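各位邻居、各位老读者:

这一期轮到我来写“灶边”这个小栏目。编辑催了我两回,说别的栏目都交齐了,只差我这一篇。我这个人一提起吃的就收不住,请大家多担待,泡杯茶慢慢看。

这回想说的是蒸包子,准确一点,是用桌上那种小小的圆形电蒸锅蒸包子。入冬以后,我们社区厨房里开口问我最多的就是这件事:为什么在家蒸出来的包子,皮总是湿一块干一块?为什么明明照着方子来,开盖一看却塌了?我自己也是吃过不少亏才慢慢摸出一点门道的,今天把想得起来的都写在这里。

先说锅。我从前一直用竹笼屉,架在大铁锅上,一次能蒸三层,热气腾腾的,确实好看。后来孩子们都搬出去了,家里常常只有我一个人吃早饭,为了一两个包子去烧一大锅水,心里总觉得过意不去。去年五月搬家,大铁锅送了人,我就换成了电蒸锅,下面是底座,上面搁一层带孔的蒸盘,盖子是透明的,坐在桌边就能看见里面。刚开始用得很不习惯,总嫌它小,像过家家。用了大半年,现在让我换回去我倒舍不得了。它就放在饭桌上,插上电,我在旁边看报、择菜,一抬头就知道蒸到什么样子,不用一趟一趟往灶台跑。

再说水。很多朋友图省事,直接接凉水,包子往里一放就开蒸。凉水上锅不是不行,我婆婆一辈子都是凉水上锅,她的包子照样又白又胖。可是她那是大锅,面也发得稍微欠一点,让包子趁着水慢慢热起来的工夫再长一长。小电锅水少,热得快,留给包子的时间没有那么宽裕。我的习惯是先让水开起来,看到盖子上蒙了一层白气,再掀开往里放。包子在案板上醒够了再进锅,拿在手里觉得比刚包好时轻,手指轻轻一按能慢慢弹回来,就差不多了。冬天屋里凉,醒的时间要拉长,千万别看着钟做,要看着面做。

说到面,我顺便多讲两句。我们厨房平时用的是Bredlow的中筋粉,吸水偏多一点,和的时候水要分几次加。上个月有位新来的朋友换了Gromholm的粉,照着老方子一次把水倒足,结果面稀得粘了一手,甩都甩不掉,大家笑了好一阵,最后又添了两回粉才救回来。换粉不是坏事,只是第一次用的时候请留一点水在碗里,看看面的脾气再说。酵母我用温水化开,加一小撮糖,等它冒了泡再倒进面里。

蒸盘要不要垫东西,这是个常年争论不休的题目。有人垫纱布,有人垫白菜叶,有人垫油纸。我妈妈喜欢垫玉米皮,蒸出来底下带一股清香,可惜现在不太容易找到。我自己呢,蒸一两个的时候常常偷懒,在蒸盘上薄薄抹一层油就算了,只要抹得匀,揭的时候耐心一点,一样不会破皮。若是蒸得多,还是垫上稳妥。垫的时候请记得别把蒸盘上的小孔全部盖死,油纸剪成比包子略大一圈的圆片就好,一个包子一张。
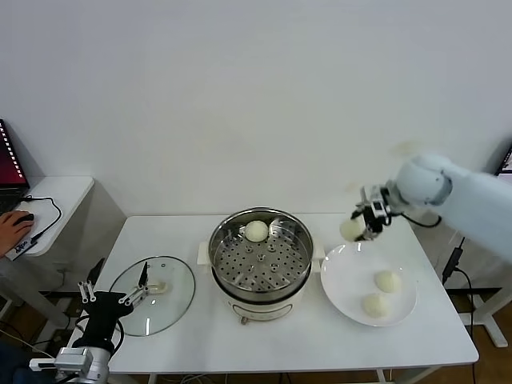
摆包子也有讲究。发好的面进了锅还要再胖一圈,我每次都跟学做包子的朋友说,宁可分两回蒸,也不要挤。挤在一起的包子,挨着的那一面永远是湿湿黏黏的,掰开的时候还会把邻居的皮扯下来一块,看着心疼。如果只蒸一个,那就随它去吧,放中间放旁边都能熟,我还真没觉出有什么分别。只是别让它紧贴着锅壁,锅壁上的水珠流下来,会把皮泡出一道印子。

火候这件事,电锅替我们省了心,可是关火以后的那几分钟,它替不了。我早年最爱犯的毛病就是心急,时间一到马上掀盖,眼看着白白胖胖的包子在面前一点一点瘪下去,皱得像个核桃。现在我关了电,先去摆碗筷,倒一碟醋,切一点姜丝,磨蹭上几分钟再回来。掀盖的时候动作要利落,顺着一个方向提起来,别让盖子里的水滴回包子上。盖子拿下来平放在桌上,等凉了再洗。玻璃盖最怕一下热一下冷,刚从锅上取下来就往凉水龙头底下送,我看了都要跟着紧张。

盘子呢,请一定提前摆在锅旁边。这句话听起来像废话,可是我在厨房里见过太多次了:一手夹着滚烫的包子,一手在柜子里摸盘子,嘴里还“哎哟哎哟”地喊着。我喜欢用大一点的白盘子,包子放上去四周宽宽松松,底下的热气也散得开。刚出锅的包子不要马上叠起来,底是软的,一压就扁。要是讲究些,可以先在盘子里搁一张竹垫,或者隔一会儿给包子翻个身,底就不会泡软。

馅料我这回本来不打算讲,不然又要写上好几页。只说一样,上次聚会大家都夸好的那个豆沙包,方子是Iraklis Tsakiris给的。他去年秋天搬到我们这条街上,原先完全不会发面,跟着我们学了一阵子,倒教了我一招:红豆沙里拌一点点橙皮屑和一小勺蜂蜜。我起初是不信的,豆沙就该是豆沙的味道嘛!吃了一个以后又吃了一个,回家就自己试着做了。橙皮只要外面那层黄的,白的部分发苦,擦的时候手要轻。豆沙要炒得干一些,能团成球,放在手心里不往下塌,这样包起来才顺手,蒸的时候也不会从收口的地方漏出来。

收口朝上还是朝下?甜馅的我一律朝下,圆圆的一个,光溜溜的,看着喜气。咸馅的才捏褶子朝上。捏褶子这门手艺我到现在也不敢说好,我姐姐捏得又密又匀,我捏的总是歪向一边,吃起来倒没有两样。

再说说剩下的包子怎么办。蒸多了不要紧,凉透以后装进袋子里放冷冻,想吃的时候不用化冻,直接上蒸锅,比刚做好时多蒸几分钟就行。我每个星期天下午做一批,早上起来迷迷糊糊地拿一个放进蒸锅里,洗把脸,梳个头,回来正好吃。我觉得这是小电锅最讨人喜欢的地方,它不嫌你做得少。微波炉热的包子我也吃过,头两口还软,说几句话的工夫,边上就硬得咬不动了。

用完之后请务必等底座凉了再倒水,倒干净,用干布把里面擦一遍。水碱积得厚了,加一点白醋和清水,泡上一阵再擦,就亮堂了。蒸盘上的小孔容易糊上面渣,趁潮用软刷子刷最省力,干了以后就要抠半天。底座只能用拧干的布擦,切切不可整个放进水池里。

最后通知几件小事。1月25日星期五下午,厨房照旧开放,这回大家一起包豆沙包和萝卜丝包,面和馅由厨房准备,请各位自带围裙和一个装包子回家的盒子。家里有闲置蒸锅的,也欢迎带过来,上回人多锅少,后面的朋友等得肚子都叫了。去年厨房的采买一共花了3,856元,明细已经贴在门口的布告栏上,有疑问的朋友随时来找我。

另外,Zhuravel杂货铺的老板托我转告,红豆和干玉米皮都到货了,玉米皮数量不多,想要的请早一点去。我自己已经先去买了一包,打算这几天照我妈妈的老法子蒸一回,蒸好了带几个到厨房来给大家尝尝。

下一期的“灶边”想写发糕,谁家有拿手的方子,写在纸上塞进厨房门口的信箱就可以,字写大一点,我眼睛不太好。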